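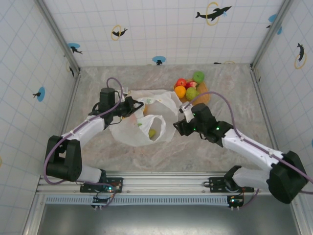 Keeping the Candholm cell going: my project report
Felicidad Umali

So my half of the project was the looking-after half! Everyone else wanted the clever software bits and I ended up with the hex keys, which suited me fine (I like knowing why a thing rattles). The cell is a two-armed one, both arms on the same aluminium rail, and we call it Candholm after the bench it stands on.

When I took over in April the right arm was dropping out, sometimes twice in a morning. The log had 3,542 runs in it by then and 1,789 of them had been stopped early, so more than half, which made me feel a bit ill. I started with the bracket bolts. Two on the right bracket were loose enough to turn by hand, and I was so sure I'd cracked it that I told the whole group. Next day it dropped out again. Lovely.

The real trouble was the cable. Ours are purple and they run outside the links, with a loop left over the top so the wrist can turn. Someone had tied the right-hand one too tightly near the shoulder, so every long reach tugged on the plug. I cut the tie, gave it more slack, put in a new cable from Rosard and then sat there moving the arm through its full reach by hand, over and over, watching the loop. Too much slack is no good either, as I found out when it flopped down and caught a gripper (sorry, Gunn, who had to help me untangle it).

After that I wrote a start-of-day check, and this is what we still use:

Power off, then try every bracket bolt.
Look along both cables for kinks or rubbing.
Wipe the gripper fingers and the floor.
Brush the dust out of the vent strip, keeping off the small boards under the brackets.
Power on, wait for the green lights on the wrist.
Home both arms, then 6 slow practice reaches before any proper run.

Our usual job is fruit and a carrier bag, and fruit is messier than you'd think! Sticky fingertips gave us bad grips that I first blamed on the settings. I lost an entire afternoon in the Pliltemis menus before I thought of a damp cloth.

Still to do: a spare left cable, and proper labels on the plugs. I last went over the bolts on 17th September and the left shoulder was creaking a little, so that's next on my list.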